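Participants wanted: handling and folding of dark hanging fabrics

Clateck is looking for people to take part in a textile handling study at its Trorurside site. The study covers the sorting, hanging, taking down and folding of dark woven and mesh-type cloth. The results will be used to revise the Irkero handling sheets, which at present deal only with light cottons.

Sessions last 3 hours and run on Wednesday afternoons through October, starting at 1.30 pm. Each participant attends two sessions. There are 29 places.

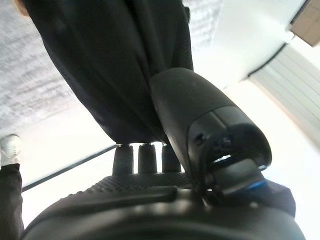 Ratree Nakpan
Study Lead, Textile Handling, Clateck

Black and charcoal cloth is harder to work with than its weight suggests. Long vertical folds are difficult to tell from creases when the colour is this dark, and the lower edge is easily lost against a dark background. We want to record how people find an edge, how they take hold of it and in what order they fold.

Tasks

Session one: pieces are hung from a rail at a fixed height. Participants take each piece down, find the two lower corners and fold to a marked width of 460 mm. Session two: the same pieces are sorted by weave and stacked on open shelving. Fabric is from the Yuan range and is washed before each session.

Requirements

Aged 18 or over. Able to stand for up to 66 minutes at a time, with a seated break between blocks. Normal or corrected eyesight. Nails short and rings removed, as mesh snags easily. No experience of laundry or garment work is needed, but please state any you have, as places are split between the two groups.

Payment and travel

Participants are paid for both sessions after the second one. Local bus and train fares are refunded on production of a ticket. Parking on site is limited to permit holders.

How to apply

Write to Charoen Chantharasri, Participant Office, Clateck, Trorurside, giving your name, age, left or right handedness and the Wednesdays you can attend. Applicants with a known allergy to detergents or fabric dyes should say so in the letter. Places are confirmed in writing.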